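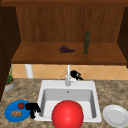
Shanthi Chowdhury
Senior Lecturer in Furniture Technology

Chapter 6
Shelves Under Load

A shelf is a beam. It has a span, a depth, a width, and a load, and the same equations used for floor joists apply to it with little change. The difference lies in what counts as failure. A shelf in a wall cabinet almost never breaks. It sags, and the sag becomes visible long before the stress in the wood nears its limit. For this reason the chapter deals mainly with stiffness and takes up strength only in Section 6.5.

Three terms must be kept apart. The dead load is the weight of the shelf itself. The live load is the weight of whatever is placed on it, which may change from day to day. The design load is the figure the builder works to, and it includes an allowance for uses that were not planned. A shelf built for glasses will sooner or later hold canned food.

6.1 Span and thickness

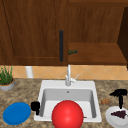
For a shelf resting freely on a support at each end and carrying an even load along its length, the sag at midspan depends on four things: the load per unit length, the span, the stiffness of the material, and the second moment of area of the cross section. Span enters as the fourth power. If the load per unit length stays the same and the span is doubled, the sag increases by a factor of sixteen. Thickness enters as an inverse cube, so a shelf twice as thick sags one-eighth as much. Width enters only to the first power. Making a shelf deeper from front to back adds stiffness, but it also makes room for more load, and the two effects tend to cancel.

A solid front edge, glued on and deeper than the shelf, is an efficient way to gain stiffness without much added weight. The worked problem at the end of this section uses a shelf from the Kodikara cabinet drawings, with a clear span of 64 cm and a live load of 150 newtons spread evenly.

6.2 Load position
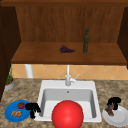 Reading time for this section: 30 minutes

An even load is a convenience for calculation. Real loads are lumped. For a shelf on simple end supports, a single weight at midspan produces 1.6 times the sag of the same weight spread over the full length. Moved toward one end, it produces less sag but puts a greater share of the reaction on the nearer support. Both cases should be checked — the first for the shelf, the second for its pins or cleats.

Sag also grows with time. Wood and wood-based panels creep under steady load, and the rate rises when humidity goes up and down. In the Trunska test series, described in Section 6.4, readings were taken over 117 weeks.

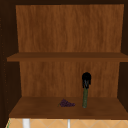 End conditions matter as much as material. A shelf that sits loose on its supports is free to rotate at the ends. One that is housed in a groove and glued is partly held against rotation, and its sag is smaller. Full fixity would cut the sag under an even load to one-fifth of the free value, but no ordinary cabinet joint reaches it. In practice the designer assumes free ends and treats any restraint as a reserve.

Before starting Section 6.3, readers should review the table of stiffness values in Chapter 2 and the note on units that follows it.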